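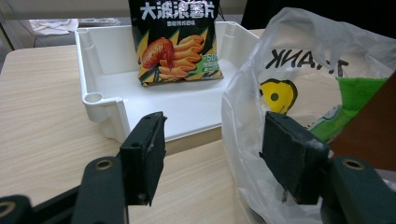 Chapter 4
Buying a Gripper Kit: What You Get and What You Still Have to Do

I bought my first gripper kit the way most people buy a tent. I looked at the nice photo, read the weight and the price, and found out about the missing parts when I was already standing in the field. This chapter is my attempt to save you some of that (and some money, too). By the end of it you should be able to read a vendor's offer, work out which parts of your own job it covers, and write down the questions you need to ask before you sign.

We'll stay with one kind of job all the way through: packing small groceries. Bags of chips go in and out of trays, a few items go into a shopping bag, and everything gets picked up by two fingers with foam pads. I like this job for teaching because you can set it up on any table, and because chips are such terrible things to grip! The bag is mostly air. Squeeze it a little and the film slides under the pad. Squeeze it more and you've made crumbs. A thin plastic shopping bag is nearly as bad in its own way, since it folds over on itself and has no shape you can plan for.

The kit we'll review is the Andeo hand-held set, sold by Grusard. You hold it, you do the task with it yourself, and the recordings are what you later use to teach an arm. There's a second offer in this chapter too, a service from Siregar, where their people come to your site and do the recording for you. I've used both and I have opinions about both, but I'll try to keep them out of the way until section 4.5.

4.1 Start with the job

Before you open a catalog, write your job down in plain words. My colleague Anisa Latuheru makes her students do it on one sheet of paper, and I've stolen the idea. Here is part of mine:

Items: sealed snack bags, some standing up in a tray, some lying flat.
Containers: a shallow plastic tray, a thin shopping bag.
Surface: ordinary tabletop.
Moves: lift the bag out, carry it across, let go without tipping the tray.
Not allowed: torn film, crushed corners.

Notice how little of that is about robots. Notice also that "standing up" and "lying flat" are separate entries. A chip bag leaning on the wall of a tray gives you two faces to close on. The same bag lying on the floor of the tray gives you a crimped edge and not much else, and many kits that look wonderful with the first will let you down with the second. Ask the vendor to show you both. If they only ever show you one, make a note of it.

4.2 Reading the box list

The Andeo set came to me with 14 line items on the packing slip, and I was delighted until I sat down and sorted them. The fingers, pads and brackets were in there. So were two spare pads, which sounds generous. The foam gets scuffed, though, and I ended up ordering a pack of 50 from Grusard in July. Pads are the tires of this business. When you compare prices, compare them with a year of pads included.

Look hard at how the pads are attached, as well. Screws are slow to change but they stay put. Glue is quick until you have to scrape it off. I prefer screws, and Ebere Bashir, who taught this course with me at Endale, prefers glue, and we have never settled it.

4.3 What the demonstration leaves out

Vendors tidy up. I would too! Your own bench will have a cable hanging somewhere, a cloth left behind, and shiny plastic throwing light back at you. So bring your own items to the demonstration and ask to try them with the bench left as it is. On my visit I did 19 picks in a row with a single bag of chips and wrote down the result of every one, including the ones the sales engineer asked to do over.

Terms to know before section 4.4

Compliance: how much the pad or finger gives when it meets the item.
Opening: the widest gap between the two pads.
Consumable: any part you'll keep paying for.
Acceptance test: the picks you and the vendor agree on, in writing, before money changes hands.

Before you read on, write your own job sheet and keep it beside you. We'll use it to fill in the comparison table in section 4.4.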